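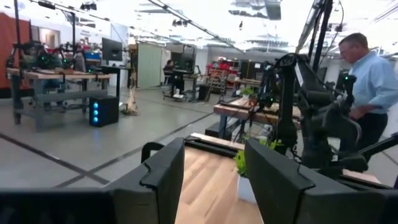

When I moved to Stukmont, I rented a desk in a shared workroom, and the first thing I learned there was that people do not know how to treat plants. They buy them with love and then they water them by calendar. I think this is a mistake. A small plant with bright green leaves in a white square pot, standing on a wooden tabletop, does not know what your phone reminder says. It drinks more in one month and less in the next, and a square pot of this size holds very little soil, so there is not much place for error.

My aunt Sun-ja Um kept 35 plants on a balcony and never wrote down anything. She put her finger in the soil up to the second joint. If it was dry, she gave water. If not, she went away. I was impatient with this method when I was a child, and now I defend it to everybody.

My friend Ju-won Do disagrees with me. He says that a rule is better than a feeling for beginners, and that a beginner's finger tells him nothing. I admit he has a point for the first two weeks. But after that the rule makes you lazy. You stop looking at the leaves and their colour, and you don't notice when the pot has become light.

Last May I gave him a fern. He waters it every eight days and it is still alive, but I would not call it a happy fern.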